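Trinemdale workshop opens its robot arms to local operators

People in Trinemdale with no background in engineering are being trained to drive a pair of robot arms by hand, as part of a project to build up a library of recorded tasks. The work is run by Bech, a small automation firm with a workshop in the old dairy on Rastow Lane, and began in May.

Operators sit at a desk with two handles, one for each arm. When a handle moves, the arm on the table follows. The positions of both arms are recorded along with video, and each complete attempt is saved as one demonstration. The recordings are then used to train software that should, in time, carry out the same job without anyone at the desk.

Bech has saved 1718 demonstrations so far. Most cover short household jobs such as folding a cloth, putting a lid on a tub or moving shopping from one place to another.

Dagný Bisgaard, who leads the project, said the firm had started out using only its own engineers and found the results too much alike.

"We all drove it the same way, because we had all learned from the same person," she said. "The software got very good at copying one style and fell over as soon as anything was different. A bag turned the other way round was enough."

New operators spend their first session on single-arm tasks before they are allowed to use both. Soft packaging is left until later. A plastic bag changes shape when it is touched, and an operator working through handles has no feeling in the fingertips to go by.
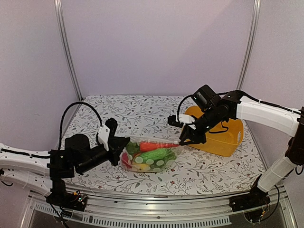 The toy food tasks have proved among the hardest to teach. An operator has to keep both hands in mind at once, and beginners tend to park one arm and forget about it. Bech asks them to keep both in use where the task calls for it, and to move at a steady pace with no long stops. A pause of a few seconds while the operator thinks is recorded like everything else, and the software may learn to pause there too.

Sihan Cao, who joined as an operator after 2 years in a supermarket warehouse, now checks other people's recordings as well as making her own. She said the most common fault was overshooting.

"You reach for something, go past it and come back," she said. "At home you would never notice. When you watch it played back, it is all you can see."

Failed attempts are not always thrown away. If an item is dropped and then picked up again cleanly, the recording is kept and marked as a recovery. Attempts where the operator gives up are deleted at the end of the day.

Sessions last up to 20 minutes, followed by a break. Bisgaard said longer stints had been tried in the first weeks, but the quality of the recordings fell and several people complained of sore wrists. The handles have since been made lighter, and the chairs have been replaced.

The firm plans to send part of the collection to its second site at Detusholm, where the trained software will be tested on arms that were not used for the recordings. Small differences in how an arm is mounted can be enough to spoil a grasp - one reason the firm wants the tests done away from Trinemdale.

The next induction for operators is on Friday at the Rastow Lane workshop. No experience is needed, and sessions are paid by the hour.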